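Pouring! How Dry Stuff Gets From One Cup to Another

by Sarmīte Uibo, for the Workoveck kids' pages
August 2022

You pour things all the time. Cereal. Sand at the beach. Rice for dinner, if you're allowed. Bet you never thought much about it. Let's think about it now, quick, before lunch.

What is pouring anyway?

Pouring is letting stuff fall where you want it to fall. Gravity does the pulling. You do the aiming. Water pours, everyone knows that. But dry stuff pours too, if it comes in lots of small bits. Beans, lentils, birdseed, sugar, gravel. Grown-ups in labs call these granular materials. Granular means made of grains. Good word for the car ride home.

Each bit is a solid. A lentil is hard, you can't squish it flat with your thumb (go on, try). But a whole bag of lentils takes the shape of whatever it's in. Round jar, round lentils pile. Square tin, square pile. A bit like water then. Only a bit.

How is it different from water?

Spill water on the bench and it goes flat and runs everywhere. Spill rice and you get a little hill. The hill stays up becuase the grains rub and lean on each other. That rubbing is called friction.

The slope of the hill has a name, the angle of repose. Repose means having a rest. Keep adding rice and the sides get steeper, steeper, then whoosh, a tiny landslide, and the slope goes back to near where it was. Smooth round grains make low hills. Rough pointy ones make steeper hills. Try it with sugar and then with dry pasta shells. Very different hills.

Why does nothing come out, then everything?

You tip the cup. Nothing. Tip some more. Nothing. Tip a tiny bit more and the lot comes down at once, all over the tablecloth. Every kid has done this. Me too, with a whole box of currants.

Same reason as the hill. The grains are leaning on each other and won't slide till the slope is steep enough. Then the top layer goes, and the layer under it, and so on. So go slow near the tipping point. A gentle tap on the side of the cup helps a few grains go at a time.

Sometimes they get stuck the other way. In a funnel the grains can jam together and make an arch across the hole, like a wee stone bridge. Holds up everything above it! Jiggle the funnel and the bridge falls down. A wider hole works even better.

What to do: the two cup pour

You need:
two clear cups, the same size
dry beans or lentils, 80 grams
a tray
a kitchen scale

Put everything on the tray. Trays save you sweeping.

1. Weigh out your beans. Tip them in cup one. Shouldn't be full, leave room at the top.
2. Stand cup two on the tray, empty.
3. Hold cup one above and a little to the side. Not miles up. Low is good.
4. Tip slowly. Watch through the side of the cup. See which beans move first? Top ones.
5. Stop halfway. Look at the slope in each cup.
6. Pour the rest. Weigh cup two, and take away the weight of the cup. 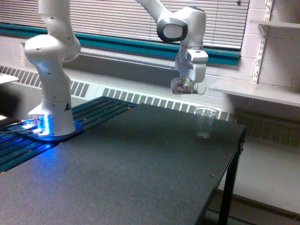
Why hold the cup a bit to one side before you pour?

Beans leave over the lip of the cup, and the lip swings down and sideways as you tip. Starting a little to one side brings the lip over the middle of the empty cup.

Try it higher

Now do the same pour from higher up. Use a ruler, 30 centimetres above the bottom cup. Beans are going faster when they land so they bounce more. Did any hop out onto the tray? Weigh what's left and write it down. My group at Grindulden Library had beans under the piano, we were still finding them in March.

Squeeze or no squeeze

Thin plastic cups bend. Squeeze hard and the round top goes oval, which makes a sort of spout. Handy sometimes. But too much squeeze and the sides crumple, too little and the cup slips. Your fingers sort this out without being told. Close your eyes and pick up a full cup and then an empty one, and feel how your grip changes.

Words to keep

Granular: made of lots of little bits
Friction: the rubbing that slows sliding down
Angle of repose: how steep a pile can get before it slides

Safety bit. Dry beans aren't for eating raw and not for noses or ears either. Keep them away from babies and pets. Pick up dropped ones straight away, they roll underfoot and its a hard floor.

Put the beans back in the jar after, you can use them agian for the funnel test. Label the jar so they don't end up in soup.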